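홈 > 사업 현황 > 지원 과제 > 중간 보고
인쇄 | 이메일로 보내기
과제 개요 사업 현황 자료실 공지 문의

Zekthorpe 과제 2단계 진도 보고
수신: Odemer 기금 사업관리 담당
제출: Warnholm 생산기술팀
대상 기간: 3월부터 8월까지

1. 보고 범위

본 보고는 Warnholm 조립동 소물 키팅 공정의 부분 자동화에 관한 것이다. 1단계 보고에서 다룬 공정 분석과 부품 분류 결과는 반복하지 않으며, 변경된 항목만 기재한다. 설비 설계와 제어 프로그램은 Rahman이 수행하고, 공정 조건 제공과 작업자 교육, 안전 검토는 당사가 수행한다. 예산 집행 내역은 별도 서식으로 제출하였다.

2단계의 목표는 실제 설비를 발주하기 전에 시뮬레이션으로 작업대 배치, 팔 간 간섭, 투입 동작을 확정하는 것이다. 현장 설치는 3단계에 속하므로 본 보고에 기재된 동작 결과는 별도 표시가 없는 한 모두 시뮬레이션 결과이다.

2. 현행 공정

키팅 공정에서는 작업자가 선반에서 부품을 꺼내 지시서 순서대로 상자에 담고, 수량을 확인한 뒤 조립 라인으로 넘긴다. 하루 처리량은 상자 800개이며 작업자 6명이 배치되어 있다. 성수기에는 조립 라인 인원이 지원을 나오는데, 지원 인원의 오투입률이 상시 인원보다 높다는 점은 1단계에서 확인된 바와 같다.

작업 부담은 세 군데에 몰려 있다. 첫째는 동일한 집기 동작의 반복이고, 둘째는 허리 높이 아래 선반에서 부품을 꺼내는 동작이다. 셋째는 지시서 변경이 교대 시간에 겹칠 때 발생하는 재확인 작업으로, 1단계에서는 항목으로 잡지 않았으나 작업자 면담에서 가장 많이 언급되어 이번 기간에 추가하였다. 재확인은 현재 종이 지시서와 단말 화면을 대조하는 방식으로 이루어지며, 두 자료의 갱신 시점이 달라 작업자가 판단해야 하는 경우가 있다.

3. 기간 중 수행 내용

3.1 작업대 모델

작업대와 팔, 그리퍼, 상자의 모델을 완성하고 충돌 형상을 단순화하였다. 초기 모델은 작업대를 직사각형으로 두었으나 앞쪽 가장자리를 완만한 곡선으로 변경하였다. 작업자가 앞에 서서 상자를 교체하는 상황을 검토한 결과이다. 곡선 적용 후 주 작업 팔의 도달 범위는 다시 계산하였고, 매트 영역 전체가 범위 안에 들어오는 것을 확인하였다.

상자 위치는 매트의 오른쪽 절반으로 고정하였다. 왼쪽 절반은 소형 치구 자리로 사용한다. 당초에는 상자를 중앙에 두고 치구를 뒤로 물리는 안이 우선안이었으나, 이 경우 팔이 치구를 넘어갈 때 손목 자세가 특이점에 근접하여 속도가 떨어졌다. 현재 안에서는 해당 현상이 재현되지 않는다.

3.2 투입 동작

그리퍼는 평행 개폐형으로 확정하였다. 흡착형도 비교하였으나 대상 부품 중 표면에 홈이 있는 품목이 많아 제외하였다. 투입 동작은 상자 위쪽에서 수직으로 내려가는 방식을 기본으로 한다. 상자 벽이 높아 비스듬히 접근하면 손가락 바깥면이 상자 윗변에 닿는 경우가 나왔기 때문이다. 상자를 낮은 것으로 바꾸는 방안은 조립 라인의 적재 선반 규격과 맞지 않아 채택하지 않았다.

시뮬레이션 시행은 2,000회를 수행하였다. 부품의 초기 위치와 각도, 마찰 계수, 조명 조건을 시행마다 바꾸었다. 실패 시행은 원인별로 분류하였으며 비중이 큰 순서로 적으면 파지 중 미끄러짐, 치구에서 꺼낼 때의 걸림, 상자 윗변 접촉이다. 상자 윗변 접촉은 접근 높이를 올린 뒤 대부분 사라졌다. 미끄러짐은 마찰 계수를 낮게 준 시행에 집중되어 있어 손가락 패드 재질이 정해져야 판단할 수 있다. 현재 수치로 실제 성공률을 추정하는 것은 적절하지 않다고 보며, 기금 측에서도 이 수치를 대외 자료에 인용하지 않기를 요청한다.

3.3 보조 팔과 간섭

다중 팔 배치에서 간섭 구간은 예상보다 넓게 나왔다. 주 작업 팔이 접혀 있는 자세에서는 여유가 있으나, 치구 쪽으로 뻗었다가 상자로 돌아오는 구간에서 보조 팔의 대기 위치와 경로가 가까워진다. Rahman은 대기 위치를 뒤로 옮기는 안과 두 팔의 동작 순서를 분리하는 안을 제시하였다. 전자는 바닥 면적을 더 차지하고 후자는 주기 시간이 길어진다. 당사는 후자를 우선 검토 중이다. 조립동 통로 폭은 소방 점검 기준과 연결되어 있어 바닥 면적을 늘리려면 별도 승인 절차가 필요하다.

3.4 주기 시간

현재 동작 조건에서 상자 하나를 채우는 시간은 60초이다. 현행 수작업과의 직접 비교는 아직 이르다. 수작업 측정치에는 선반 이동과 수량 확인이 포함되지만 시뮬레이션에는 부품이 치구에 공급된 이후의 동작만 포함된다. 부품 공급은 3단계에서도 작업자가 맡는다. 따라서 전체 처리량은 팔의 속도보다 공급 간격에 더 크게 좌우될 것으로 예상한다.

4. 작업자에 대한 영향

4.1 직무 변경

자동화 이후에도 키팅 공정 인원 6명은 유지한다. 이는 과제 신청 시 노사 협의로 정한 조건이며 이번 기간 중 변경된 바 없다. 다만 직무 구성은 달라진다. 반복 집기 비중이 줄고 부품 공급, 예외 품목 처리, 정지 후 복구, 수량 검증이 늘어난다. 형상이 불규칙하거나 포장 상태로 입고되는 품목은 계속 손으로 담는다. 해당 품목의 목록은 작업자와 함께 작성하였고, 기술팀 초안에서 자동화 대상으로 분류했던 품목 일부가 이 과정에서 수작업으로 되돌아갔다. 되돌린 품목은 대부분 같은 품번이라도 공급처에 따라 모양이 조금씩 다른 것들이다.

4.2 교육

교육은 시뮬레이션 화면을 이용하여 진행하였다. 내용은 정지 상태의 구분, 재시작 전 확인 사항, 팔의 도달 범위이다. 참가자들은 도달 범위를 바닥 표시로만 안내하는 방식이 불충분하다는 의견을 냈다. 팔이 위로 접혀 있을 때는 범위가 실제보다 좁아 보인다는 것이다. 이에 따라 설치 시 바닥 표시와 함께 작업대 가장자리 표시를 추가하기로 하였다.

복구 절차에 대해서는 의견이 갈렸다. 일부는 작업자가 현장에서 바로 재시작할 수 있어야 한다고 하였고, 일부는 원인 확인 없이 재시작하면 책임 소재가 불분명해진다고 하였다. 현재 안은 부품 누락에 의한 정지만 작업자가 해제하고, 접촉 감지에 의한 정지는 설비 담당이 해제하는 것이다. 야간 교대에는 설비 담당이 상주하지 않으므로 이 안을 그대로 적용할 경우 대기 시간이 생긴다. 대기 중에는 수작업으로 전환하며, 전환에 필요한 선반 배치는 철거하지 않는다.

4.3 작업 속도와 평가

팔의 주기 시간이 작업자 평가 기준으로 쓰이지 않도록 해 달라는 요구가 면담에서 제기되었다. 당사는 설비 기록에서 개인 식별 항목을 제외하고, 공급 간격은 교대 단위로만 집계하기로 하였다. 설비 기록의 보관 기간은 정하지 못하였다.

5. 지연 및 미결 사항

손가락 패드 시편의 납품이 늦어져 마찰 시험을 시작하지 못하였다. 시편은 9월 중 입고 예정이며, 그 전까지 시뮬레이션의 마찰 계수는 가정값을 사용한다. 이 항목은 3단계 발주 조건에 포함되어 있으므로 입고가 더 늦어지면 발주도 같은 폭으로 밀린다.

지시서 단말과 제어기의 연동 규격도 확정되지 않았다. 단말 쪽 갱신 주기를 바꾸려면 생산관리 시스템을 함께 수정해야 하고, 수정 비용은 본 과제 예산에 없다. Odemer 기금에 예산 항목 간 전용이 가능한지 문의한 상태이다. 전용이 불가할 경우 연동은 3단계에서 제외하고 지시서 번호를 작업자가 입력하는 방식으로 운영한다. 이 경우 2장에서 언급한 재확인 부담은 줄지 않는다.

6. 다음 기간 계획

10월까지 보조 팔의 동작 순서 분리안을 시뮬레이션에서 검증하고, 결과에 따라 배치를 동결한다. 배치 동결 이후의 변경은 Rahman과의 계약상 추가 비용 대상이다. 마찰 시험이 끝나면 가정값을 측정값으로 교체하여 투입 동작을 다시 수행한다. 안전 검토는 동결된 배치를 기준으로 진행하며, 작업자 대표가 검토 회의에 참석한다.

동결 전까지는 작업대와 상자, 치구의 상대 위치를 현행 모델 기준으로 유지한다.
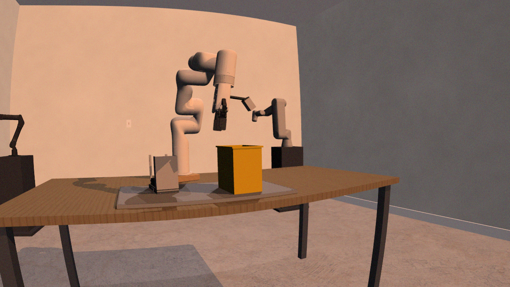 동작 순서 분리안의 주기 시간이 수용 범위를 벗어나면 대기 위치 변경안으로 전환하고, 통로 폭 승인 신청을 병행한다. 전환 여부는 다음 진도 보고 제출 전에 서면으로 통지한다.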